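August 27, 2019

I have finally found a use for the mint-green cloth! Some of you will remember I bought 40 metres of it at the Godomthorpe mill sale (Hạnh Lý drove, and I had bolts of fabric on my knees the whole way home) and it has been sitting under the stairs ever since, being the wrong green for curtains and far too green for a dress.

Well, it turns out lovely as a plain setting for small things. I threw one length over the table, hung a great big piece behind it, and then went hunting through the drawers for anything with a nice simple shape.

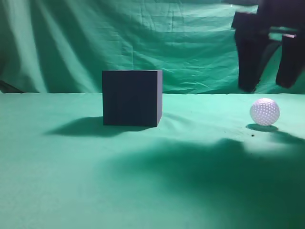 Shadows are my new favourite subject, and I could go on about them all evening. I had always thought of them as grey and a bit dull, but on a pale cloth they are wonderful — soft at the edges and full of colour. The navy cube throws a big blurry one off to the left, while the golf ball only gets a little stretched one, and there's a faint lavender tint on its underside that I'd love to get right in watercolour.

Next job is ironing. The backdrop has more creases than I do, and I rather like the folds on the left, but the criss-cross ones in the middle are going to be murder to paint. I'm hoping to have a first attempt to show you in September!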